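Home | Reviews | Workbench | Small Robots | Contact

Kidolton Countertop Stand Kit, eight months in
3 min read

I bought the Kidolton kit in February to hold up my little Adum arm, and I've grown very fond of it, though we had a rocky first weekend together! It cost me $214 with the cable clips, and everything arrived well wrapped and clearly bagged.

Putting the stand up is easy enough if you take your time. Bolt the base first, leave the uprights a touch slack, hang the arm, and only then go round and tighten. I did it the other way the first time (of course I did) and had to take the whole thing down again. The booklet says 25 minutes. It took me 91, with a coffee in the middle.

Looking after it is mostly a matter of cables. Mine creep, and once they creep they tug at the wrist joint and the arm starts stopping short of where it was taught. So every couple of weeks I switch it off, unclip the lot, lay them back with a generous loop at the elbow and run the homing routine again. The Wultodico clips are much kinder than the ones in the box, which pinch.

My one real grumble is the screws, which are soft. I've rounded off two already, and I'm gentle with them. Four stars, and I'd buy it again. 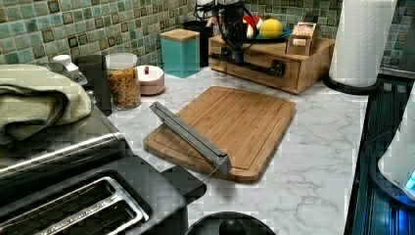

Posted by the Small Robots desk, 2021-10-29

P.S. A bamboo cutting board is a lovely place to lay a long metal bar when you're working in the kitchen, and far easier on the marble. Do wash the board afterward!

Related reviews
- Savolainen hex key set
- Wultodico cable clips, pack of 25
- Adum arm: the first month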